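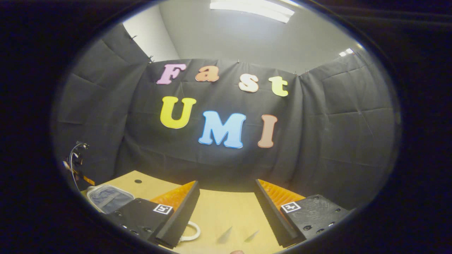 The new boat would do it in 40 minutes, my sister said, dock to dock, and I could stop making that face down the phone.

I told her she couldn't see my face. She said she didn't need to.

I had been hearing about the new boat since I was a girl in Tradau, when it was going to be a hovercraft. Then it was going to be a bridge. For one winter it was a tunnel, and a man came and drilled holes in the school field and went away again, and we played soccer in between the holes. Now it was a boat once more, built by Zuvetti, and it was going to run to Tarholm by 2025. My sister had the leaflet. She read it to me slowly, the way you read to somebody in the hospital.

"Who's paying?" I said.

"It doesn't say."

"What does it do when the wind's from the north?"

"It's a leaflet," she said. "It doesn't do wind."

I went over in November anyway, on the old boat, to help her clear our mother's house. The old boat is called the Peng, after nothing anyone could ever tell me. It takes a little over two hours if the skipper likes the look of the water and longer if he doesn't. I sat inside by the heater with a paper cup of soup. Across from me a boy was asleep on a sack of onions with his mouth open. The windows had salt on them so thick that Tarholm, when it came, was only a darker kind of gray.

My sister met me at the slip in our mother's coat. I didn't say anything about the coat.

"You look tired," she said.

"I've been on the Peng."

"Well, exactly."

She believed in things, that was the trouble between us. She had believed in the hovercraft. She believed our mother when our mother said the hip was fine, and I didn't, and since neither of us did anything about it I have never been sure what my not believing was worth. I used to think it was a kind of work. I'd lie awake doing it.

The house took longer than we'd planned. You open a drawer meaning to tip it into a bag, and there's a string of buttons in it, and somebody's baby teeth. In the bottom of the hall closet, under the good tablecloth, I found the folder. It had everything in it. The hovercraft was there, cut from the paper, with a family waving from its deck. So was the bridge, in color, and the letter about the drilling. She had written on some of them in pencil, mostly times. Leave 9, there by 9:30. Leave 4, home for supper. On the back of the bridge she had worked out what it would cost her to come and see me twice a month, and the sum was wrong – she'd dropped a line – and she had underlined the answer.

"I thought she laughed at all that," I said.

"She laughed when you were in the room," said my sister.

She took the Zuvetti leaflet off the refrigerator, where it had been under a magnet shaped like a crab, and held it out. I thought she wanted me to look at it again. I said I didn't see how a hull like that would get over the bar at low tide, and who was going to dredge it, and had anybody asked? She waited until I'd finished. Then she put it in the folder herself, at the back, and tied the ribbon.

We argued over who should have it. I said I had no space. She said she had two boxes of shoes to get through before dark and I could leave it on the step for all she cared.

On the way back the wind had gone round to the north, and the Peng stood off Tradau for an hour waiting for the tide. I had the folder inside my jacket. The soup was finished. I got out a pencil and did the bridge sum over again, carefully, and it came to more than she'd thought, though not by much, and then the engine changed its note and people began getting up to look for their bags.

Posted 26/12/2019 in Short Fiction
14 comments | Share this story

More stories
The Good Tablecloth
Rooms Facing the Yard
What the Piano Weighed
A Dog for the Winter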